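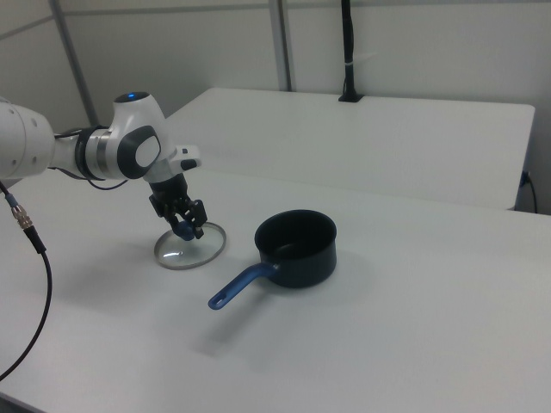
Course materials > Art and Its Markets > Unit 7 > Handout: Who sets the price of a print?

Before reading, please look again at your notes on primary and secondary sale. We will need the two terms all the time, and I will not define them again in class.

1. The problem of the edition

A painting exists once. A print exists as many times as the artist and the publisher have agreed, and this agreement is a business decision as much as an artistic one. If the edition is very small, each sheet can be expensive, but few people will ever see it on a wall, and the artist's name travels slowly. If it is large, the name travels, but the buyer begins to ask what exactly he owns.

Our main case is the publisher Brandovetti, which worked with lithographs and later with screenprints. Its first portfolio was printed in 26 copies, lettered A to Z, and it was sold only to people already on the mailing list. The second was printed in 400 copies and was offered in department stores. Compare the two before the seminar. The paper is the same and the printer is the same. Also the artist signed every sheet in both cases.

The early sheets were first offered at a price seven times higher than the later ones. Students often say that this is "because of rarity". It is a correct answer but too short. Ask also who was allowed to buy, who knew that the sale was taking place, and who could sell again without making the publisher angry.

2. Proofs outside the numbering

In addition to the numbered edition there are artist's proofs, printer's proofs and sometimes sheets marked "hors commerce", that is, not intended for sale. In practice many of them are sold. A buyer who sees 12/400 on a sheet may believe that four hundred sheets exist in total — this is not always true, and a serious catalog should state the number of proofs separately.

The low number is also a source of misunderstanding. Sheet 1 was not necessarily the first to come off the press. Sheets are usually numbered when they are signed, and at this moment the pile can be in any order. Some dealers still ask more for a low number, and some collectors still pay it.

3. The Starmont sale

Starmont is a regional auction house. For its December sale it took a group of prints from the Mfaume collection, nearly 1000 sheets, and had to decide if they should be offered together or divided. We will discuss three points.

a) When many sheets of the same edition come to sale in one day, the price of each tends to fall. The house knows this, and the other owners of the same print know it too.
b) The estimate is printed before the sale and it influences the sale. A low estimate can bring more bidders into the room.
c) The reserve is secret. When a lot is "bought in", this means that it did not reach the reserve and returns to its owner. For some years after, it can be difficult to offer it again.

The Tololar gallery represented the artist at the same time, and it did not want public prices lower than its own. It bid on several lots. Is it a protection of the artist, or a manipulation of the market? I have my own opinion, but I will keep it until you have given yours.

4. Preparation for the seminar

Write one page on the question in section 3. Use at least one auction result which you found yourself, and say if the price includes the buyer's premium. Last year many papers compared a hammer price with a price including premium, and then the whole argument was lost.

Terms to know: edition, proof, cancellation of the plate, estimate, reserve, hammer price, buyer's premium, bought in.

Students who want to write the longer paper on forged signatures should tell me before the seminar, as the reading for it is different.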